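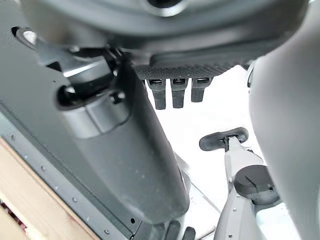
Researchers at the Orkach laboratory in Plaltcombe have published a method for working out whether a robot's wrist camera has moved out of place, using only what the camera records during ordinary work. The method is called Pikura. It looks for parts of the machine that turn up in the camera's own view and compares where they appear with where they ought to be. Much of a wrist camera's recording is of the robot, and plenty of that can be put to use: the small round rivets spaced evenly along the edge of a dark panel, the bolt head with its shiny centre on the bracket, the three short black fingers of different lengths hanging beneath the pad. Against a bright white background the outlines of the larger dark parts are easy to find as well.

The report was released on Saturday, September 22, 2018, along with the software and the set of recordings used to test it.

Small cameras are often fixed near a robot's gripper so that the controlling software can see what the hand is about to touch. The software needs to know how the camera sits in relation to the hand. If the mount is knocked or a screw works loose, that relationship changes, and the robot begins to reach slightly to one side of things. The usual remedy is to stop work, put a printed pattern of squares on the table and run through a set of poses until the position of the camera has been measured again.

Senga Dow, who led the work, said the laboratory had lost a good deal of time to this.

"You come in, the robot is missing its grasps, and you don't know whether it's the camera, the arm or something you changed in the code the night before," she said. "So you get the board out and do the whole routine. Often the camera was fine and you've used up the morning."

Pikura starts from a short reference recording made while the camera is known to be correctly set. The arm is moved slowly through its range and the software picks out points that behave as though they are attached to the robot. Some hardly move in the view at all, because they are fixed to the same part as the camera. Others swing through it as the joints turn, but always along a path that can be predicted from the joint readings. Points that do neither are taken to belong to the room and are thrown away.

Once the reference has been made, the same points are looked for in later recordings. A loose camera shifts all of them together. A fault in a joint reading shifts only the points beyond that joint, so the two kinds of fault can be told apart. Dow said this second use had not been part of the original plan, and the section of the report dealing with it is short.

The method was tested on 1123 recordings made in the Rennie workshop, where the laboratory keeps its arms. They were taken during normal tasks, mostly picking up and stacking, and the people running the robots were told not to change anything on the method's behalf. In part of the set the camera mount had been turned or slid on purpose before work began, and the amount was measured by hand. The shifts that Pikura reported agreed closely with those measurements in most of the disturbed recordings. It also left most of the undisturbed ones alone, which matters to anyone who would otherwise be called over to look at a healthy machine.

It did worst when the arm was stretched far out with the camera facing away from the robot. Few parts of the machine are in view then, and the software gives no answer until the arm folds back in. Poor light was the other main difficulty. Dark grey parts in front of a dark background leave little to hold on to, and small features such as screws and rivets are lost first.

Skye Mackay wrote most of the software and carried out the tests. She said the looks of the robot mattered more than she had expected.

"A nice smooth shell is the hardest thing to work with," she said. "You can see it perfectly well but there's nothing on it to pin down. Give me a seam or a row of fixings and I'm happy. We had an older cover on one arm for a while, all scratched, and the results on that one were lovely."

The report considers adding marks to smooth covers and advises against it for robots already in use, on the grounds that stickers peel and have to be replaced. For new designs the authors suggest leaving some fixings visible on surfaces the camera is likely to pass.

Objects near the robot caused fewer problems than the authors had feared. Anything standing still on the bench moves through the view differently from the arm and is soon discarded. A gripped object is more awkward. For as long as it is held it travels with the hand, and in two recordings the software took points on a held object to be part of the robot. The current version ignores any point that first appears after the gripper has closed. Mackay said this had dealt with both cases, though she did not think it would cope with a tool that is carried all day.

A separate question is how often a new reference is needed. The report recommends making one after any change to the gripper or the covers, and otherwise leaving it. Dow said a reference recording takes two minutes, and that she would rather people made one too many than went on using one from before a repair.

Pikura does not correct the camera's position by itself. It reports the size and direction of the shift and leaves the decision to the operator. The laboratory tried an automatic correction early on and dropped it after it hid a cracked mount, which kept moving a little further each day while the software made up the difference. Dow said she would want a firm limit on the size of any correction before it was tried again.

The work so far covers arms that stay in one place. The group now wants to try the method on a wheeled base, where the background changes throughout the recording and the light is less steady. Those trials are due to begin at Rennie in November, with Mackay in charge of them. The recordings will be added to the public set once they have been checked.

The software runs on an ordinary desktop computer and can be used on recordings that were made before it was written, provided the joint readings were saved with them. Laboratories that kept the video but not the readings can still use the part that deals with fixed points, but will get no information about the joints.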